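Showing the arms a task: frequently asked questions

Last updated: April

Print this page | E-mail this page

These answers are for anyone booked to teach at the Flurberg workshop. If your question isn't covered, ask Henrike Kramer at the bench desk or put it in the Calow logbook.

What sort of task will I be teaching?

Mostly table tasks with two arms. Mugs, coasters and a tray are the set that most new people start on.
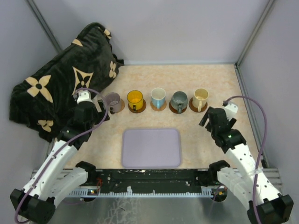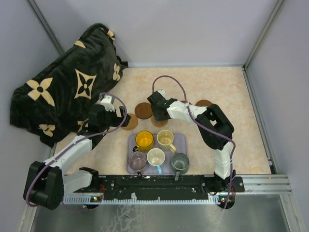
The mug set at two points in the task: mugs on coasters (first picture) and mugs on the tray (second picture).

Do I need to know how to program?

No. You move a pair of hand-held leader arms and the arms on the bench copy you. The joint positions and the camera views are saved together as one recording, which we call a run. Someone else does the training afterwards.

Can I push the bench arms by hand instead?

Only on the Drikent bench, and only with the motors released. Lucian Dobre will show you how to do this. Hand guiding is good for teaching a single position, such as the height at which a gripper should close. For whole tasks we use the leader arms, as your hands would otherwise be in every camera view.

Does it matter which arm picks up which mug?

Use the nearer arm if you can. If a mug is near the middle, either will do, but try to make the same choice each time. When people swap for no reason the model tends to hesitate between the two.

Should the mugs always start in the same place?

No. Move them a little between runs and turn the handles. The task card tells you how far you may go. Jana Voß keeps the cards up to date, so please read the one on the bench and not an old copy.

How fast should I go?

Slower than you would with your own hands, but without stopping. A long pause in mid-air gets learned like anything else. If you need to think, do it before you press record.

I knocked something over. Do I throw the run away?

It depends. If you set it upright again with the arms and finish the task, keep the run and mark it R for recovery. These are useful – we don't get enough of them. If you had to reach in with your hand, stop and mark it X. Never delete a run yourself.

How many runs make a set?

The mug task has 1,322 runs so far, of which 132 are marked R. The target for a new task is 1,000. A first session usually ends well short of what people expect, and that is fine. The highest anyone has managed in one sitting is 41.

The arm feels as if it is lagging behind me. What should I do?

Let go of the triggers, bring both leader arms back to their rests and wait for the bench arms to follow. Check that no cable has caught on a joint. If the lag comes back, press pause and fetch Lucian. Don't try to make up for it by moving further.

Where is the stop button?

On the right of the operator's seat. Press it whenever you are unsure. A stopped run is marked X automatically and the bench has to be homed before you carry on.

Can I use both benches on the same day?

Yes, but the leader arms on the Stöcker bench are stiffer and you will need a few practice runs before recording. Bookings for the following week close on Friday at noon.

Who looks at my runs?

Marlene Wunderlich watches a selection from each person. She will send you notes if anything needs changing, most often gripping too hard or letting go too early.

Related items

Booking a bench at Flurberg
Run marks and what they mean
Homing the arms after a stop
Notes for reviewers – Hannelore Steinbach

Print this page | E-mail this page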